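4.2 Energy use on the road sections

The regulations we studied let each crew draw on the hybrid unit in two ways. On timed stages the extra power is released under the throttle, following a map the team chooses before the event. On road sections between stages the car may run on the battery alone, and in the service zone it must. The two uses compete for the same charge, and most of the teams we spoke with had planned for the stages first.

We logged 31 road sections over two gravel rallies, using the Rulton and Sundgate cars. Both carried the same sealed battery pack. State of charge was read at the time control, before the crew left for the next stage.

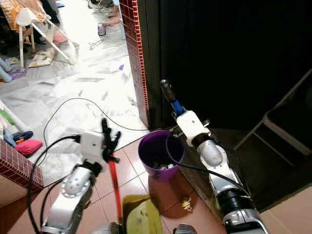 Crews who arrived with less than 60 percent charge changed their stage map more often than the others. Nyberg and Petersen found the same pattern on asphalt, although their cars were lighter and the road sections shorter. We did not adjust for air temperature, which fell sharply on the second morning of the March event.

Braking accounts for most of the energy recovered. On long downhill road sections the Sundgate car gained charge even with the engine running at low load. The Rulton car gained less - its engineers had set a softer recovery map to protect the rear brakes.

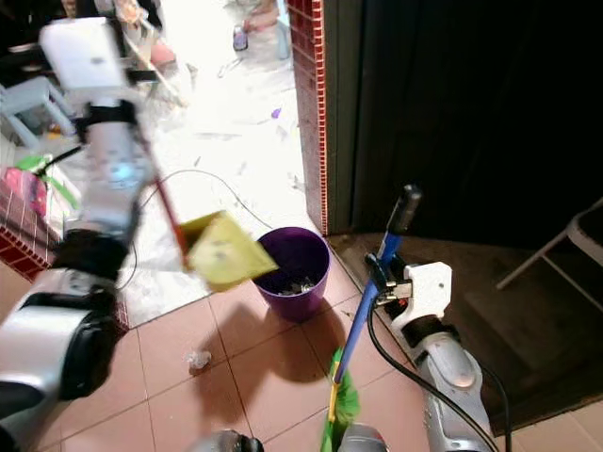
Driver habit also matters. Mahasneh and Alaoui asked co-drivers to call out the remaining charge at each junction and saw steadier use across the day. We did not give crews any such instruction, so our figures show what they did when left to themselves. One crew saved charge for the final stage and then had no chance to use it, as the stage was stopped early.

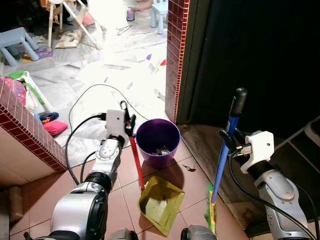 Figure 2. Dustpan with a long red handle, next to a purple bin.

Section 4.3 repeats the comparison for the timed stages.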